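Divided bin

A divided bin (my grandmother called hers a "two-hole", and I still do) is an open-topped box with a panel across the inside that splits it into separate compartments. You'll find them in workshops, classrooms, garages and the backs of shoe stores, and I've been slightly obsessed with them ever since I moved to Bundirville and inherited a shed full of the things. This page covers the ordinary two-section kind that sits on a table. Farm feed bins are a whole other subject and I'm not the person to write it!

Names

Around Skemwood people say "parting bin". In Detbridge it's a "split tray", even when it's deep enough to lose your arm in. Sorcha Ó Briain, who wrote the little booklet on storage boxes I keep quoting to my family, goes with "divided bin" all the way through, so I've followed her.

Construction

The simple ones are wood, with a board dropped into two grooves. Metal ones came to our area when the Mulcahy works started folding them from sheet, and the works ledger lists 1,317 sold in the first 4 years (I've seen the page, the handwriting is gorgeous). The divider can be upright or sloping. I'm a big fan of sloping – things slide down to where your hand is, and you don't skin your knuckles reaching into a corner. A slope does eat up floor space, though, so the two sections often come out different sizes, one roomy and one narrow. 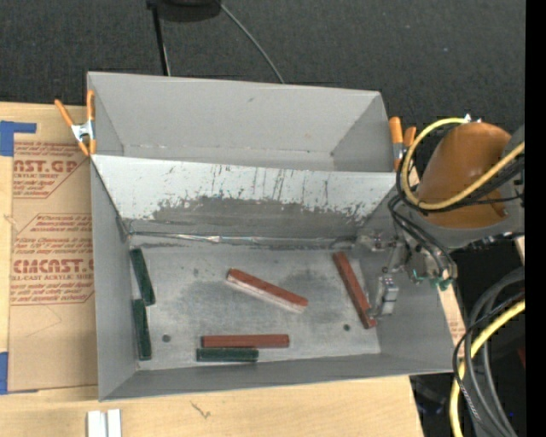 Paint is the weak point. Anything hard that gets tossed in, such as toy blocks, offcuts or pipe fittings, hits the divider first and then scrapes its way to the bottom, and after a few years you get chips and long scratches. I used to repaint mine every May. Then I quit, and they hold stuff just as well. Seams are worth more of your attention. If one opens up, tape will do for a while, but grit gets under it and you'll be peeling and redoing it.

Use

Most people keep the stuff they're working through in the big section and move it to the small one as they finish. My kids do it with building blocks, one color at a time, and my neighbor does it with seed potatoes. Long, skinny pieces are the awkward ones, since they lie every which way and bridge across each other, and an 80-piece set takes more room than you'd think.

A light metal bin also likes to wander across a smooth table. Rubber feet help. So do spring clamps, the squeeze-handled kind, and I keep 4 on a nail by the door – they get borrowed for everything else too.

Cleaning

Tip it out, brush it, wipe it with a barely damp rag and dry the corners well. Gray smudges on bare metal mostly stay put no matter how hard you scrub. I've tried vinegar, baking soda and a very expensive paste from Detbridge, and the rag did as well as any of them.

See also: drawer dividers, nail trays, sorting tables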